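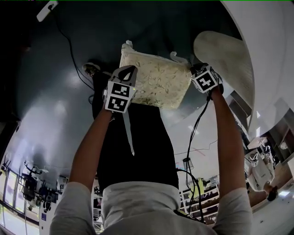
Cream cushion with a faint leaf print, held by its sides.

Reading time: 2 min

Flat seat cushions usually need a shake and a squeeze before anything else. Do this before you buy new ones or order filling.

Hold the cushion by two opposite sides and push your hands together, then let it spread. Do this five or six times, turn it a quarter and repeat. Lumps near the corners can be worked back toward the middle with your thumbs. Check the seam while you are there. A gap as long as a fingernail should be sewn before you go on — filling finds its way out of small holes.

If the cushion is still thin, top it up. Open one seam for the width of your hand. Pull the new filling apart into small tufts and push them into the corners first, then the center. I use the Plosum loose fill, and two handfuls is enough for a dining chair. Close the seam with small stitches and squeeze the cushion again to even it out. 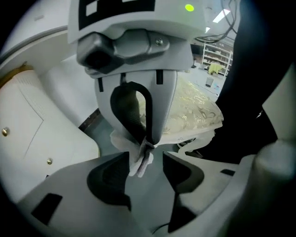

Leftover filling keeps well in a plastic bag, folded over and put somewhere dry. Don't press it down hard or it will mat.

Cường Lâm wrote in to ask about washing. Follow the label, and dry the cushion flat, turning it every couple of hours. Ties and covers can go back on when the middle no longer feels cool.

Next in this series: re-covering a round stool pad, by Joaquín Godoy.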